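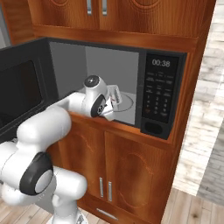 According to Heike Ruppert, most people who plan a kitchen begin with the color of the doors and arrive at the heights only when the carpenter asks for them. By then, she wrote to us after the first edition, the important decisions have already been made by the catalog. We have kept her remark in mind while we revised this chapter, and it is the reason why measurements now come before materials.

Chapter 5
Tall Units and Built-In Appliances

In the previous chapter we treated the base cabinet and the wall cabinet as two separate boxes with a worktop between them. The tall unit is different. It stands on the floor and continues up to the line of the wall cabinets, or higher, and it must carry its own weight together with everything that is stored in it. In small kitchens it often replaces a pantry. In larger ones it closes a row of cabinets at one end, and a good designer will use it to hide a pipe or a crooked corner.

After working through this chapter you should be able to draw a tall unit in elevation and in section, to choose a sensible height for an oven or a microwave, and to write a cutting list for the carcass. You will also learn how a face of solid wood, with its movement over the seasons, can be combined with an appliance that does not move at all.

5.1 A short history of the tall unit

The tall kitchen cupboard is older than the fitted kitchen. In farmhouses it stood alone against a wall, usually the coolest one, and was moved when the family moved. The upper part had doors and held dishes. The lower part held flour, pots and whatever else was heavy. Between them there was often an open shelf, deep enough to cut bread on.

When cabinets began to be made in fixed widths, this open shelf seemed to lose its purpose, and for some years tall units were delivered as plain closets with two long doors. The workshop at Gromstead, whose drawings we use in several exercises, made such closets until the owners received many complaints about the doors. They were long, they warped, and in a narrow room they struck the table. The workshop then divided the front again into an upper and a lower part, with a fixed rail between. The middle was open once more, and it was soon given to the oven.

5.2 The rail and what it does

Students often think of the horizontal rail as decoration. It has three tasks. It keeps the two sides of the carcass parallel, it covers the edge of the fixed shelf behind it, and it gives the upper doors something to close against. If the rail is too narrow, the screws of the shelf come close to its edge and the wood may split. If it is too wide, the opening looks like a small window in a thick wall.

For the Darelano kitchen, which is our main case study, the height of the middle opening was discussed for a long time. The client was a tall man, his mother was not, and both of them cooked. The final drawing places the floor of the opening 800 mm above the kitchen floor. This was lower than he wished – but his mother could lift a hot dish out without raising her elbows, and he agreed that this was the more serious matter.

5.3 Door swing

Before you fix the hinge side of any appliance, draw the full arc of its door on the plan. Draw also the person who stands in front of it. A door which opens toward the nearest worktop forces the cook to walk around it with full hands, and this mistake is very hard to correct later. In Lodville, where seven apartments were fitted from one plan, two of them were mirror images of the others. The appliances were not mirrored. The residents got used to it, as residents do, but the fitter Wegener still uses the plan when he teaches apprentices.

Pairs of cabinet doors are easier. They open from the center and need only half the space. Check the handles, however – two handles which meet near the center line must leave enough room for the fingers.

Before you continue, read again the table of wood movement on page 178. You will need its values for the first exercise.

Questions about the course materials: please write to the editorial office. All rights reserved. Back to top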